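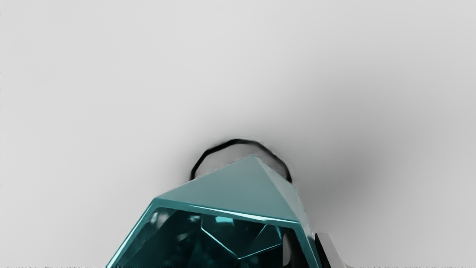 Figure 1. Teal, faceted form on a pale grey ground (computer rendering).

3.2 Colour words and the people who use them

It is a pleasant surprise, when one sits down with people and simply asks them what they call a colour, how much they have to say about it. We had allowed 20 minutes for each conversation in Pistwood and very often ran well over, as a talk that began with paint charts would wander off to a grandmother's curtains or the tiles in the old swimming baths (several people brought up the tiles, quite unprompted). The short written survey, which drew 700 replies from the 1,000 forms we sent out, could never have given us this, though we were very glad to have it as well.

The blue-greens gave people the most trouble and, I think it is fair to say, the most enjoyment. Figure 1 shows a colour of this family, running from a milky, pale aqua to a teal that is very nearly black. Older speakers tended to reach for "sea green" or plain "green", while younger ones said "teal" without a pause and were sometimes a little puzzled that anybody should call it anything else. Married couples disagreed cheerfully and at length.

Lightness mattered more than we had expected. The palest samples were called "aqua", "mint" or "duck egg", and the darkest were often named for something else altogether - bottles, ink, the sea in winter. Xinyi Cao, who carried out the June interviews, noticed that people would frequently tilt a dark sample towards the window before they gave it a name, and we have kept her notes on this alongside the answers themselves.

We sorted the replies using the measure that Shao calls Plonidness, meaning how readily a word is offered before any prompting. "Teal" scored highly among those who had decorated a room in the past 2 years, and rather poorly among everyone else. The shade names printed on the Nido paint cards were hardly ever repeated back to us, even with the card still in the speaker's hand.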